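Projects > Sarorero > Progress Reports

Search this site Enter keyword Go

We use cookies to remember your settings. Accept Decline

Sarorero Household Water Project
Second progress report to the Tejada Fund
December 8, 2020

Work covered by this report began in August and follows the plan you approved with the first payment. Testing of private wells is finished in the lower part of the district and has started in the upper part. Spending is within budget, but one line needs your approval.

Well testing

We have sampled 112 wells. Each was tested for nitrate, coliform bacteria and hardness. Of these, 37 were over the limit for bacteria on the first test. All 37 households got a written notice and instructions for shock chlorination, with a phone number to call if they wanted help. Second samples are being taken now and the results will be in the next report.

Nitrate was less of a problem than we expected. The high readings are close together, on the fields east of the Iltine road, where most wells are shallow and dug by hand. We would like to test the deeper wells there before saying anything about the cause.

Hardness is high nearly everywhere. It is not a health concern, but it comes up at almost every visit and residents ask why their kettles scale up. We have added a half page on it to the handout.

Wellhead repairs

The plan called for 70 repairs by the end of the grant. So far 40 are done. Most were cracked caps or missing seals, and a few needed the casing raised above ground level. Four wells turned out to be in worse shape than the survey showed and will have to be lined again. The crew can't do that work with the tools it has, and we are getting prices from two drillers.

Deliveries of sanitary caps were late all fall. Bimomico filled the first order in full and then could send only part of the second. The rest is promised before the ground freezes. If it does not come, the remaining repairs in the upper district will move to spring.

Public meetings

Indoor meetings were canceled. We mailed the handout instead and took questions by phone. Calls were steady for two weeks after each mailing and then dropped off. Few came from the upper district, so we plan a second mailing there with the test results map on the back.

Budget

Lab fees are under budget by a small amount. Postage is over for the reason given above. We ask to move the unused travel money from the meetings line to postage and printing. The total would not change. A revised sheet is attached.

Next period

Finish sampling in the upper district, complete the second round of bacteria tests, and settle the price for the four relined wells. We expect to send draft results to the county in one file, with household names removed. 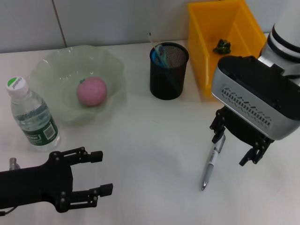 Bottled water and a bowl of fruit on a white table.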